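Inside the Fernico camera plant at Sudthorpe

Aug 24, 2018

Fernico opened its Sudthorpe plant to visitors for the first time this month, and I went along for the afternoon session. The company makes indoor security cameras, baby monitors and a doorbell camera that sells under the Clodska name. I have used two of its older cameras at home for a few years, so I was curious to see where they come from and what the company plans to do next.

The plant is on the edge of town, in a long brick building that used to be a carpet warehouse. Parking was easy. At the front desk everyone got a badge, a pair of plastic glasses and a blue coat with metal thread in the fabric, which drains off static electricity. You also have to put a strap over each shoe and step on a small tester before the inner door will open. Mine failed the first time and I had to put it on again.

We went around in groups of eight. The tour starts with the circuit boards, which arrive bare in sealed bags from a supplier. A machine prints solder paste onto each board through a thin metal stencil, and a second machine places the parts. The parts come on reels that look like rolls of movie film. The placing machine works too fast to follow by eye, and the window in its side mostly shows a blur. After that the boards go through an oven with a slow conveyor, come out the other end, and pass under an inspection camera that checks the solder.

Our guide said the line makes around 1,000 boards in a shift when it is running a single product. It changes products fairly often, though, and each change means swapping reels and loading a new stencil. They were switching over while we were there, from the baby monitor to the Clodska doorbell.

The lens room was the part I liked most. It is a small clean room and visitors stay behind glass. The lens is screwed into its holder over the sensor, pointed at a printed chart, and turned until the picture is as sharp as it will get. Then a drop of glue is cured with ultraviolet light and the lens never moves again. On the indoor cameras this is done by a machine. On the doorbell it is still done by a person with a monitor and a small wrench, because the housing gets in the way of the machine. I asked whether a lens could be refocused if a customer wanted a camera to look at something very close, such as a fish tank or a 3D printer. The answer was no, and trying it will usually crack the holder.

From there we walked through the assembly area, where the boards go into their plastic housings. Most of this is handwork at benches. Each bench has a screen showing the current step, and the electric screwdriver counts the screws and stops the job if one is missed. The housings are molded somewhere else and come in white or dark gray. There was a rack of rejected ones with marks I could hardly see even when they were shown to me.

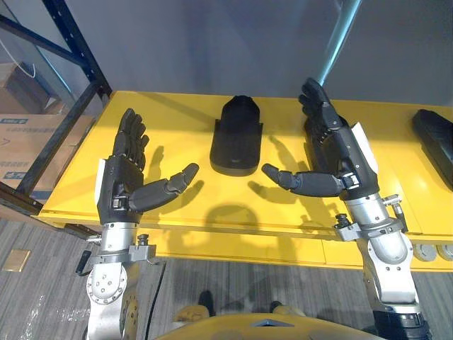

Robot hands over the yellow table.

The test area takes up more room than the assembly area. Every finished camera is switched on, joined to a Wi-Fi network inside a metal box, and made to stream video to a computer. The night vision lights are checked in a dark cabinet. The microphone hears a set of tones and the speaker plays them back. If a camera fails, it gets a red tag and goes to a repair bench. If it fails again it is scrapped for parts.

A smaller number of cameras go to the long test. These are kept running on shelves in a warm room for 20 days, and any that drop off the network are opened up. I would have liked to know how many that is in a normal month, but the company does not give out the figure. The guide did say that most dropouts are traced to the power adapter and not to the camera itself. That matches what I have seen at home, where swapping the adapter fixed a camera that I was ready to throw away.

The doorbell has its own corner for water testing. It is mounted on a short piece of wall inside a glass cabinet and sprayed from several directions. A button presser, which is a simple air cylinder with a rubber tip, pushes the bell over and over. A counter next to it was showing a very long number.

After the tour there was coffee and a talk in the canteen about the new model, called the Vörös. It is an indoor camera that turns and tilts, and it is due in stores next April. A working sample was set up on a table and we could try the app on a tablet. Here is what I noted down:

It records to a memory card as well as to the online service. You can use it with the card alone and pay nothing each month.

The motor is quieter than on the current turning model, but you can still hear it in a quiet room.

There is a privacy mode that rolls the lens down into the body. It can be set on a schedule.

It still only connects to 2.4 GHz Wi-Fi. Several people asked about this and were told that range mattered more than speed for a camera of this kind.

There is no battery. It has to be plugged in all the time.

The app will keep supporting the older cameras, including the ones I own.

No price was given. When pressed, the speaker said it would sit a little above the current model, and left it there.

The picture on the tablet looked good in daylight. The canteen blinds were then pulled down to show the night mode, but enough light came in around them that it was hard to judge. Turning the camera from the app had a short delay, perhaps half a second, and it tended to go slightly past the point where I let go of the button. I mentioned this to the person at the table, who wrote it down and said the software was an early version.

There was a question period at the end, mostly about security. Fernico says the new camera will make you choose a password during setup and will not work until you do. The older ones shipped with a default password on the label, and an update now asks owners to change it. If you have one of those and have never opened the settings page, it is worth doing tonight. The update does not install by itself on the oldest cameras. You have to go to the device page in the app and tap the version number.

Somebody also asked where the video is stored. The talk covered how long clips are kept and how to delete them, but the location was only described as a rented data center. I would have liked a fuller answer to that one.

A few practical points if you want to go yourself. The tour lasts 2 hours, with a lot of standing, and there is only one place to sit before you reach the canteen. Wear closed shoes, as the shoe straps do not work on sandals. Bags go in a locker. You may take photos in most areas, but not in the lens room or at the benches where customer repairs are opened. The floor is level throughout and there is an elevator to the canteen. Children under 8 are not admitted.

The small shop by the exit sells returned and repaired cameras at a reduced price, with a shorter warranty. I looked at a doorbell but did not buy it, since my house has no wiring at the front door. I did pick up two spare power adapters.

The next open afternoon has not been announced. Sign-up is by email through the Sudthorpe plant page, and places on this one were gone within the first week.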